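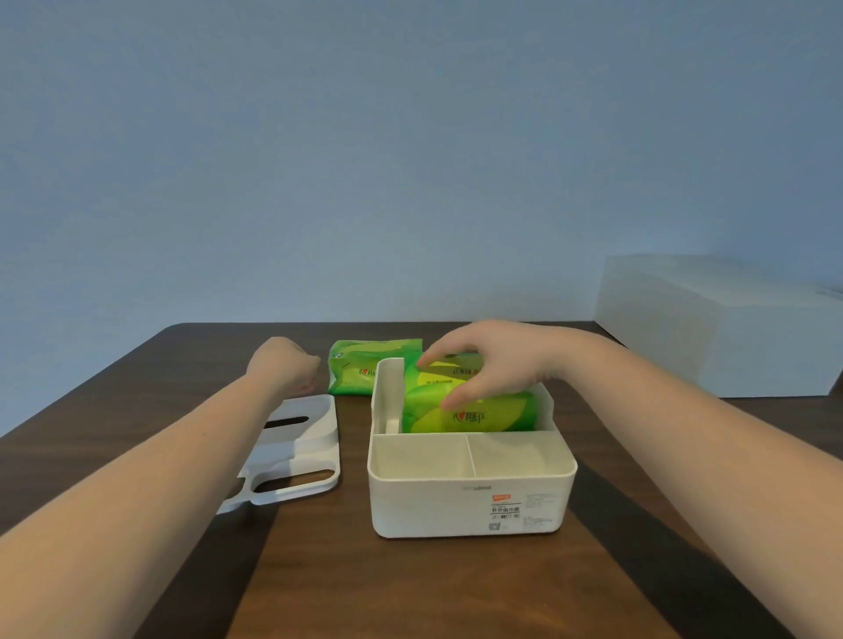

The cell at Ikham has one job and it's a dull one: learn to refill a tissue box. She has looked after it since May and agreed to talk for as long as the morning calibration took, so 15 minutes, most of them spent with her back to me. Camera first, then arms, then grippers. The task gets done by a person before the machine is let near it, at a brown table against a plain wall, and those runs are what the cell is set up from. Lid off to one side, one green pack going down into the back of the box under a spread right hand, the spare lying behind. "The fingers are what I look at," she says. "Flat hand, spread out, pressing on top. Our gripper has two fingers and they don't spread. So I have to work out what to give it instead."

What she gave it was a pad. Soft rubber, glued on, then not glued on, now held with a clip from the Cerumlow kit because the glue went hard after a fortnight. She changes the pads every 3,000 cycles. Used to be when they looked bad. "They look fine right up until they drop somthing."

I ask what goes wrong most. The wrist, she says, before I've finished. Left wrist, joint six, a cable that rubs where it comes out of the sleeve. Twice now it has thrown a fault in the middle of a run and the arm just stops, holding whatever it's holding. Fix takes her 8 minutes if the spare is on the shelf. It isn't always on the shelf.

"Power down first. Properly down, wait for the light. People get impatient and pull it with the brake still on, then the arm sags and you've lost your zero as well."

And then it's the full calibration again, 158 points, board in every corner of the table. She does it standing up. There's a Sedus chair by the controller but it has become the place where the laptop lives.
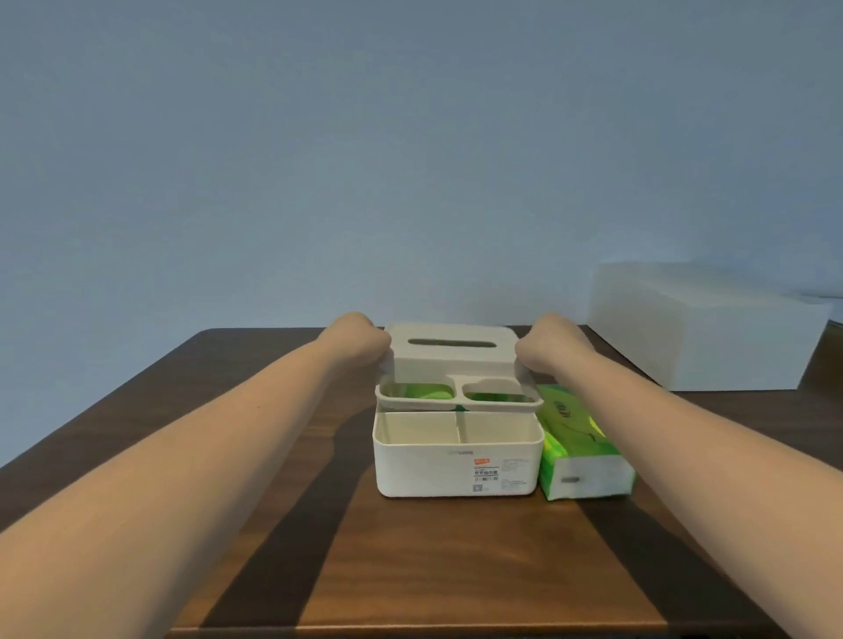 Force limits take up the rest of her week. Too low and the arm gives up at the first bit of friction, too high and it picks up the whole box, or bends it. She sets them part by part, with the human runs open on the other screen. The one she keeps going back to has both hands on the lid, one at each edge, the lid up off the box and tipped, with the divided tray sitting just under it. "Two sides at once. If my arms are even a little bit out of step, the lid twists and jams. So left and right have to share a clock, and that was a week of my life in itself."

Was it the software? Partly. Mostly a loose connector at the back of the right-hand controller, found with a torch and a thumb. She has since put a dab of paint across every screw and plug so she can see if one has moved. Cheap, works, she'd do it on day one next time.

The camera gets wiped each morning, dry cloth only. Somebody used a spray once and the picture had a haze on it for two days before anyone worked out why the grasps were all landing short. There's a note on the mast now, in capitals.

The Arabzadeh script she runs for the start-up checks is old and she doesn't love it. Prints everything, pages of it. She reads three lines: joint temperatures, gripper current, camera offset. If the offset has drifted she doesn't bother with the rest, goes straight back to the board.

Would she swap the arms for newer ones? Long pause, a bolt going in. "No. I know what these sound like." The right one has a click at the shoulder that she's decided is harmless, she's had the cover off it and there was nothing to see. She keeps a log of it anyway, time of day and how warm the room was, in case it turns in to something.

Calibration finishes at ten past nine. One point out, bottom left, and she starts that corner again.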